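**Can any of these do actual chores yet, or is it still folding one towel in four minutes?**

**gumleaf_garage** wrote:

Putting this in General because the Automation board is all PLC questions. I run a small repair shop with a kitchenette out the back. Every arvo someone has to clear the bench: mugs to the sink, cables untangled and hung up, whatever box is on the go put back on the shelf. It takes ten minutes and everyone hates it.

A rep from Zolar rang last week about a bench arm that does "light tidying". I asked him what light tidying meant and he said pick and place. I asked what it could pick and he said he'd get back to me.

So, for people who have used one or programmed one: is this a thing yet? I don't care about dancing or backflips. I care about mugs and cables.

---

**rivet_counter** wrote:

No.

Longer version. We had a Holzer arm on trial at work for 48 days. It was excellent at moving one part from one jig to another jig. Anything that turned up somewhere new on the bench and it sat there with a fault light on until someone walked over. By the end of the trial we had built fixtures for everything, and once you have a fixture for everything the bench is already tidy.

---

**ms_tolerance** wrote:

That's a fixed-program arm though. The learned ones are a different animal and you can't judge them by a jig job. I work on the simulation side, so I'll say where I think it is.

We practise the task in sim first, 1000 attempts overnight if the machines are free, then look at where it falls over. 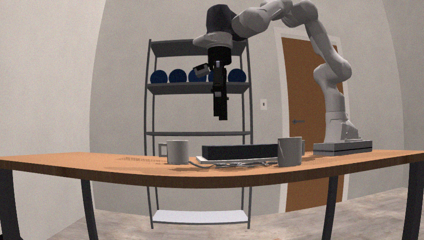 Clearing a bench breaks into separate jobs, and people lump them together and then get cross when the machine does one and not the other. Mugs are close to done in my view. They're stiff, they stand up by themselves and they've got a rim to grab, and in our bench setup the two of them are light grey on wood, so they're easy enough to pick out. The cables lying between them are the hard bit. A cable has no fixed shape, so wherever you take hold of it the rest goes somewhere you didn't ask it to.

If gumleaf's job was mugs only I'd say ring the rep back. With cables in it I'd wait.

---

**rivet_counter** wrote:

Simulated mugs.

---

**ms_tolerance** wrote:

Yes, simulated mugs. You lose some going across to the real arm. Simulated cables are worse again, if you're keeping score. Friction is a guess, stiffness is a guess, and you can get a policy that works beautifully on a cable that doesn't exist in any shop on earth.

---

**prairie_sparky** wrote:

Saskatchewan here, electrician, no robots. Question about the mugs. What happens when there's coffee in one?

In our shop a mug on the bench has a fifty-fifty chance of being half full and the bench has a power supply on it. A human looks in the mug first. Does the arm look in the mug?

---

**ms_tolerance** wrote:

Ours has a sensor on the wrist pointing down past the gripper, so if it goes over the top it can look in. Whether it's been taught to care about what it sees is another matter. Most training sets have empty mugs in them. I'd keep it slow and level and treat every mug as full, and that costs you time.

---

**gumleaf_garage** wrote:

Good point on the coffee, hadn't thought of it. Ours are nearly always half full. There's one under the drill press that I think has been there since March.

What about the box? Usually it's a router or an amp or somebody's set-top thing, flat and heavier than it looks.

---

**ms_tolerance** wrote:

Depends on the width of your gripper and which way round the box is lying. Long flat things are awkward. If you come straight down on one you want to close across the narrow side, and if it's wider than the fingers open then you have to tip it or slide it to the edge of the table first. That's two more skills, and each can go wrong separately.

Same bench in our setup, with the arm down lower:

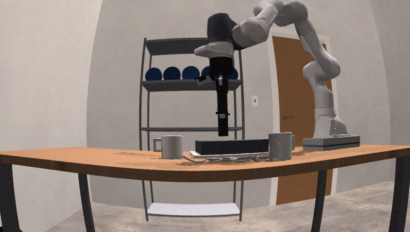 *Fingertips just above the dark box, cables bunched in front of it.*

From there it's an argument about what comes first. If you go for the box you risk dragging the cables along with it. If you go for the cables you're picking at loops right up against the box, with a gripper body that's a lot wider than its fingers. I'd do mugs, then cables, then box. One of my co-workers swears by box first and we have not settled it.

---

**benchtop_bev** wrote:

Cables first. I've cleared benches for a living and you never move a box with leads near it until you know what's plugged into what. Pull an amp off a bench with one lead still in and you'll take the scope with it. Doesn't matter if you're a person or a machine.

---

**rivet_counter** wrote:

Bev's right, and the thing Bev is describing is exactly what the arm can't do. Knowing what's plugged into what. You trace it with your fingers, you give it a little tug, you look round the back. The arm hangs over the bench from one side and pokes straight down.

---

**ms_tolerance** wrote:

It can reach round to a fair bit of the bench and there's work on tugging and feeling for resistance. But I'll give you most of that one. I wouldn't let it unplug customer gear.

---

**loungeroom_labour** wrote:

Coming at this from the household end. I've got a Kokico at home, the little wheeled one with the tray. Cost more than I'm going to type here. It vacuums well and carries things from the kitchen to the lounge if you put them on the tray yourself. It does not pick anything up. My kids think it's great. As labour saving it's a vacuum with a shelf on it.

I don't regret it but if somebody told me it did chores I'd want to know which ones.

---

**prairie_sparky** wrote:

Does it empty the tray at the other end?

---

**loungeroom_labour** wrote:

No, it waits.

---

**dogleg_dave_no_more** wrote:

I'll disagree with the general gloom. We put a Donusach unit on parts washing, which is about as close to doing the dishes as a shop gets, and it's been fine. Basket in, basket out, racks the parts after. 500 baskets before we had to do anything to it other than wipe it down, and then it was a worn pad on one finger.

Everyone in this thread is picking the worst task on the bench and saying the machine is useless because it can't do that one. Nobody hires an apprentice and starts them on the hardest job in the building.

---

**rivet_counter** wrote:

Same basket every time?

---

**dogleg_dave_no_more** wrote:

Same basket every time, yes. I still don't have to do it.

---

**rivet_counter** wrote:

Fair enough. I'd take that deal too. It isn't what gumleaf asked for though. He asked about a bench where the mess is different every day.

---

**benchtop_bev** wrote:

Suggestion for gumleaf that costs nearly nothing. Put a row of hooks along the wall at shoulder height and a plastic tub at the end of the bench for mugs. Leads get hung up as they come off the job. Mugs go in the tub. Whoever leaves last takes the tub to the sink. We went from ten minutes to 4 and there was no rep involved.

If you buy an arm later on, it'll have a much easier time with a tub in a fixed spot anyway.

---

**ms_tolerance** wrote:

Seconding the tub. A fixed drop-off saves a lot of grief. And if the rep does come out, ask to have it run on your bench, with your cables, left the way they were at five o'clock. Don't tidy up for the visit. If he wants to bring his own mugs, that tells you something.

Ask as well who resets it when it drops something, and how long that takes. In a lab there's always a person standing next to it. You won't have one.

---

**gumleaf_garage** wrote:

Thanks all. Rep rang back this morning. Cables are "on the roadmap". Mugs are fine "if empty and upright". I've told him he can come and do a demo on our bench at knock-off time and he's checking his calendar.

Hooks are going up on the weekend regardless. Bev, what spacing did you use?

---

**benchtop_bev** wrote:

A hand's width. Go wider if you've got the heavy mains leads, they swing into each other. And screw into the studs, not just the plaster.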